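Prustville Community Boards > Home & Yard > Kitchens and laundry

Washing and reusing bubble wrap - does anyone else bother??

flulenon_fi
Ok so we finally unpacked the last of the Ersoy dinner set and I've got a mountain of bubble wrap. Good stuff too, the small bubble kind, hardly any popped. Garage floor got to some of it so its grubby. Mum always rinsed hers in the kitchen sink and hung it up, I've started doing the same, big sheet at a time under the cold tap. Takes forever. Water sits in between the bubbles and the sheet flops everywhere
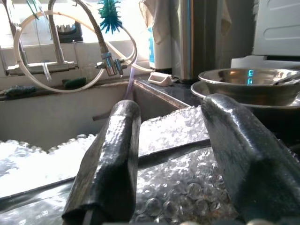 and then there's the drying. No clothesline here, just the window over the bench. Want to keep the wrap for the next move (lease is up in June) and post a few bits to my sister. Is this mad or normal? Tips pls

Lolemwood
Normal in our house. Warm water, tiny squirt of dish soap, soft cloth on the FLAT side only. Don't scrub the bubbly side, you'll pop the lot

gumbootgaz
Sorry but why. A roll is cheap. By the time you've run the tap for half an hour you've spent it in water, plus your arvo. Put it in the soft plastics bag and move on

flulenon_fi
@gumbootgaz half an hour is a stretch mate. 3 minutes a sheet tops. And I've already GOT this wrap, not buying another roll to feel tidy

gumbootgaz
3 minutes times how many sheets though

Lolemwood
You don't need the tap running. Put the plug in, couple of inches of water, slosh, drain, one quick rinse. My nan did bread bags like that.

Majdi Tannous
Moved 8 times for work so have opinions. Cut it first. Everyone tries to wash a sheet the size of a doona in one go and half of it ends up on the bench dripping down the cupboards. Cut to roughly tea towel size, wash, shake it hard outside, then hang from one corner so it runs off the point. Pegs on anything. Curtain rod, oven handle, window bars if you have them. We had bars on the place in Prustville and I never used a clotheshorse the whole time, cloths, dishrags, freezer bags, all went up there and got the sun 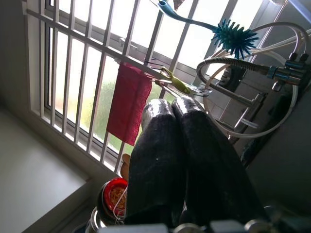 Can you hang bubble wrap in direct sun?
A morning is fine, but bring it in once it's dry. Left up for weeks it goes brittle and the bubbles lose their air.

flulenon_fi
Oh the cutting thing is smart. Bit sad to cut up the long pieces tho, they're the good ones for the mirror and the big platter

Majdi Tannous
Keep one long one then. Wipe it flat on the bench with a damp cloth, don't dunk it

quiltnpie
Disagree with the soap. Soap leaves a film and then you wrap your good glasses in it and they come out smeary. Plain water for dust. If it's greasy chuck it, not worth saving

Lolemwood
Never had a film and I've done it for years. You're using too much

quiltnpie
Maybe! But mine was one drop. Hard water here so could be that

kettle_on
Coming in sideways to say clear the sink area first, wet plastic grabs everything. I knocked a whole bottle of detergent into the basin doing this. Now everything that normaly lives round the taps is meant to get shoved to one side before I start, hand soap, brush in its jug, oil, the cloths, the lot
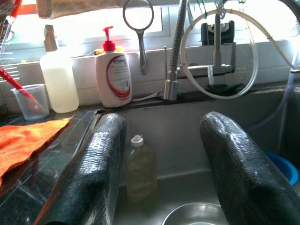
and it goes back after with a quick wipe underneath. Only time that ledge ever gets cleaned tbh. Also get your bowls out, a sheet will sit over a bowl and hold a litre of water and you don't notice till it tips down your front

gumbootgaz
You lot are making a very strong case for the recycling bag

kettle_on
lol. Fair

flulenon_fi
Update. Did the rest tonight. Plug in, no tap, cut to tea towel size except one long one. No soap on half, one drop on the other half, can't tell the difference so far but I'll check on a glass when its properly dry. Ran out of pegs so some is over the shower rail.

quiltnpie
Do report back on the glass

Majdi Tannous
Roll it bubbles in when it's dry and put an elastic round it. Folded it takes up twice the room and the creases pop. And don't roll it damp, opened a tub after a winter once and the smell, never again. Binned the lot

gumbootgaz
So you binned it in the end

Majdi Tannous
One tub. Out of 8 moves

Lolemwood
Does anyone have a use for the popped stuff? I've got a bag of it, feels wrong to toss

kettle_on
Crisper drawer liner. Keeps the lettuce off the bottom, rinse it when it gets manky

flulenon_fi
ooh doing that. Shower rail lot is still dripping btw, will turn it over before bed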